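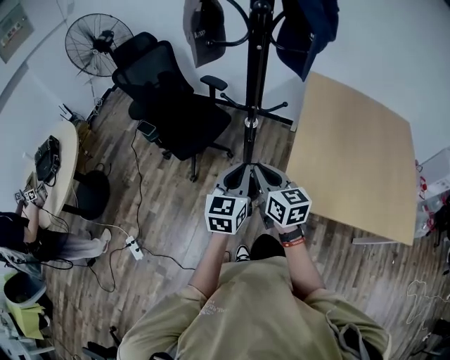
Semaan asked whether the cubes really have to stay in view the whole time, or is it enough if the camera gets them at the start and end of each move. Whole time, please. If both drop out for more than 20 frames the take gets cut in two and the second half is usually no use.

Plornero hand-held demos, README
Last changed September 4, 2019

What's in it
186 takes, 115 of them checked by hand. Rest are as they came off the recorder. Camera at head height, gripper held in two hands, marker cubes on the fingertips. No robot arm in this part – that's the Bekwood set, seperate download.

Folders
takes/ – video plus cube poses, one folder each
calib/ – camera and cube sizes. Use the one with the same date as the take
bad/ – 27 takes, kept for testing the tracker. Don't train on these

Known problems
Left and right cube ids swapped in the April takes. Fix script is in tools/, run it once only, twice swaps them back.
Opening width drifts when a cube is seen side on.
Stotelen takes have have no sound.

To do
Task names are a mess, same job spelt three ways. Will sort for next version.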